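3. Workcell construction

3.1 Setting and constraints

The cell was built in the Norkik shared workshop, a members' space on the ground floor of a former printing works. Floor area is let by the bay, and each bay must be cleared to its painted line at the end of a booking. The build therefore had to rest on a tabletop that could stay in place between sessions, with everything else kept simple enough for one member to check and adjust alone. Design and assembly were led by Fengying Wei, with bench space and hand tools provided by the workshop.

The second constraint was cost. No custom enclosure was ordered. Wherever possible, parts already held in the workshop store were used, and joints were made with clamps in preference to permanent fixings. This proved useful in October, when the bins were moved closer to the arm and the wooden panel beside them was set again.

3.2 Bins and work surface

Two open bins are placed one behind the other on a light wooden tabletop. A pale wooden panel runs along the left side, and a bar clamp rests over it at the point where the bins meet. On the right, a narrow wooden strip follows the outer wall of the front bin. The front bin holds the items to be picked and the rear bin receives them. The bins were bought used and show wear on the floor and walls. They were not repainted, as a worn surface was considered closer to the conditions in which the software, named Drisen, is meant to work.

Items were chosen from household goods that members could bring in or replace cheaply. The set mixes hard and soft shapes and includes clear plastic, which earlier versions of Drisen handled poorly. Figure 2 shows the cell with the KUKA arm and its multi-fingered gripper over the front bin; the items include a dish scrubber with a transparent handle and, towards the front right, a transparent bottle lying diagonally. 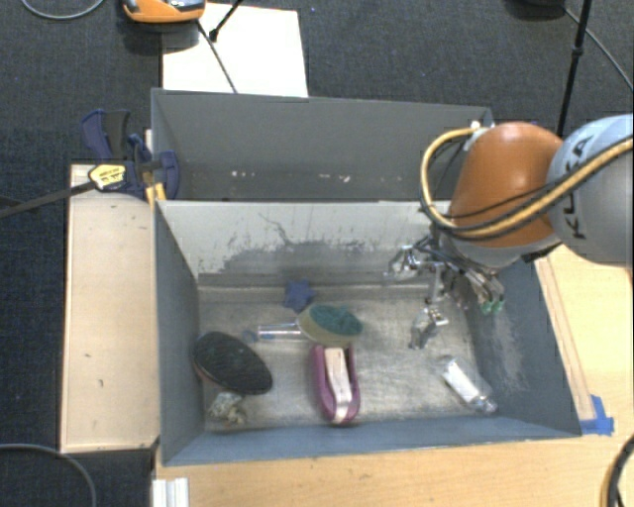 Figure 2. The gripper, empty, above the right half of the front bin. The rear bin stands directly behind.

3.3 Cable and hose routing

Routing took more time than any other part of the build. The hose must leave enough slack for the wrist to turn fully, yet a long loop can sweep across the rim of a bin. The length was settled by trial - first with the arm moved by hand at low speed, then under program control. Loops were checked at the start of each booking and the result entered in the bay log.

In total, 1496 pick attempts were recorded with the layout described above. Results are given in Section 4.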